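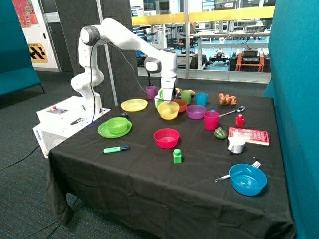 26/05/2021

The children's dishes

I slept badly and was up before the heating, so I made tea and sat with the old notebook for a while, and then Kerstin rang to ask whether I had made up my mind about the dishes. I hadn't, of course. She has been so patient with me over this. The cottage at Torosholm needs a set for the little ones before they all arrive, and I have been going back and forth since December as if I were choosing a piano.

But I do love them, all those colors on the black cloth. I had forgotten how cheerful plain plastic can be. There is the purple cup, and the light blue one, and the pink one that I know perfectly well will be fought over at every breakfast until somebody cries. The bowls are just as bright, and the orange one made me think straight away of my mother's kitchen in Hagedorn, where everything that could be orange was orange, down to the handle of the bread knife. I suppose that is where I get it from.

The plates are the trouble. There are only 2 of them, the yellow and the green, and I would like more, because Henrik's boys eat off plates and consider bowls to be for babies. (They are three and five! I was told this very firmly at Easter, with a spoon pointed at me.) Kerstin thinks we can fill in with the old white ones from the Grarov house, and I expect she is right, though I had hoped to leave those in the cupboard. They chip if you so much as look at them.

What I like best is the green bowl sitting on the green plate. It looks so settled there, like something laid for a person who is just coming down the stairs. I said so to Kerstin and she laughed at me, but kindly, and then said she would have put the yellow bowl on the green plate herself, which I have been thinking about all day and cannot agree with.
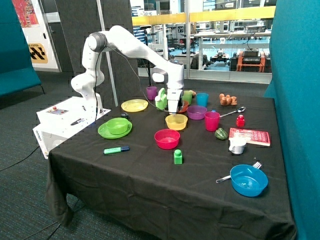 Kerstin also asked whether I wanted the odds and ends along with the dishes, and I said yes before she had finished the sentence. The toy pepper can go in the play kitchen that Henrik built, and the little green block will disappear under the sofa within the hour, as blocks do. The green watering can is for whoever gets up first — there is a row of pots outside the back door at Torosholm and it was always my job as a girl, in my nightgown and somebody else's boots, and I would like one of them to have that.

The red book I will read before I pass it on. I always do.

After lunch I walked down to Jatard for shelf paper and came home with shelf paper, a cake tin and 40 clothespins, none of which Henrik will understand when he sees the bill. He called at supper time to say that the boys have started packing already, mostly stones. I told him about the cups and he said, oh no, not a pink one. So we had a good laugh over that.

I must write to Kerstin in the morning and tell her yes to all of it, and ask about forks. One fork and one spoon will not get us far.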